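Mereck Speech Archive Player: Set-Up Guide
Section 4. Listening to a Historical Recording and Checking It Against a Transcript

Last revised Jan 25, 2024

Read this section before you play anything to a class or quote from a transcript. The player will happily show you a recording and a text side by side as if they were the same thing. Often they are not. A speech that was given outdoors, taped by a radio crew, typed up overnight for a newspaper and then scanned decades later has passed through a lot of hands, and the software can't tell you which of them changed a word.

What you need

A Mereck account with the Jirnia collection turned on
Headphones or a pair of wired speakers (see the caution under step 3)
A printed or saved copy of the transcript
A pencil

4.1 Opening the recording

1. Sign in and choose Collections, then Jirnia Public Addresses.

2. Pick a speech from the list. The list is sorted by the date the file was added, which tells you nothing about when the speech was given. To sort by the date of delivery, click the small arrow at the top of the Delivered column.

3. Press Play and let the first minute run. Set the volume by the speaker's voice and ignore the applause.

Caution: Wireless speakers can lag behind the scrolling text by a second or more. The Sync button is supposed to correct this. In our experience it corrects it until you press Pause, and then you have to do it again. Use a wire.

4. Open the Source tab. Look for three entries: who made the recording, who made the transcript, and whether the recording is complete. If any of the three says Unknown, write that down. You will need it in 4.3.

Note: "Complete" means only that the person who uploaded the file ticked a box marked Complete. We have found recordings with that label that start well after the opening greeting.

4.2 Choosing a place to listen

A full speech with its introductions can be long, and you are going to stop and start it many times. Sit somewhere you can stay put with the transcript flat beside you. A desk is fine. So is a couch, if you have a board or a large book to write on.

Turn off notifications on the device. The player pauses when a message comes in and restarts a few words later, so you may mark a word as missing from the tape when it was the player that skipped it.

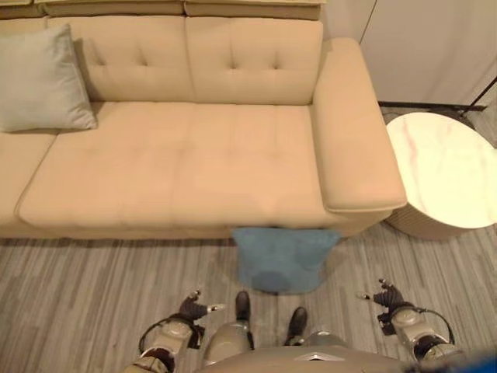 4.3 Comparing the recording and the transcript

1. Set playback speed to 100 percent. The slower settings are advertised as a study aid, but they smear the ends of words, and the ends of words are where most transcript mistakes are.

2. Play one paragraph while reading along. Don't write yet.

3. Play it again. Put a pencil line under every word that differs from what you hear, and a small caret wherever the speaker says something the text leaves out. Expect greetings, repeated phrases and replies to the crowd to be missing.

4. Mark each difference with one of these letters:

H for a word you clearly heard differently
D for a doubtful word, where noise or echo covers the voice
P for punctuation or paragraph breaks only

Don't argue over P marks. The speaker did not pronounce the commas. Somebody added them later, and another editor would have added different ones.

5. Go back to every D and listen with the text covered. If you can't make out the word without reading it first, leave it as D. Once you have seen a word in print you will hear it, whether it is there or not.

6. When you have finished, open Report and type in your H marks only. The form takes up to 14 per speech. If you have more, file a second report.

Note: The Match Score shown at the top of the page compares the transcript with the player's own automatic captions. It does not compare the transcript with the voice. A score of 100 can mean that the captions were made from the transcript in the first place. The Escobedo lecture set is a good example: perfect scores all the way down, and a missing sentence in the second file that any listener will catch.

4.4 Background notes and crowd figures

Each speech comes with a short note on the place, the occasion and the size of the crowd. These notes were brought over from the older Clesosia catalog in July and have not all been checked.

1. Treat a crowd figure as a claim. Look for the name of whoever made the count. Organizers, police and reporters tend to give different numbers for the same afternoon.

2. If the note gives a figure with no source, leave it out of any handout.

3. Check spelling too. A search for an odd misspelling will often show you which web page a note was copied from.

Caution: The Export button puts the background note at the top of the handout with no label. Delete it or label it by hand before printing. Exports are limited to 40 pages, and longer files are cut at that point without a warning message, so look at the last page before you make copies.

4.5 If the text stops scrolling

Close the Source tab and reopen the speech. Support will suggest clearing your saved data first. That also erases your pencil-mark overlay if you made one on screen, so try the simple fix before you agree to it.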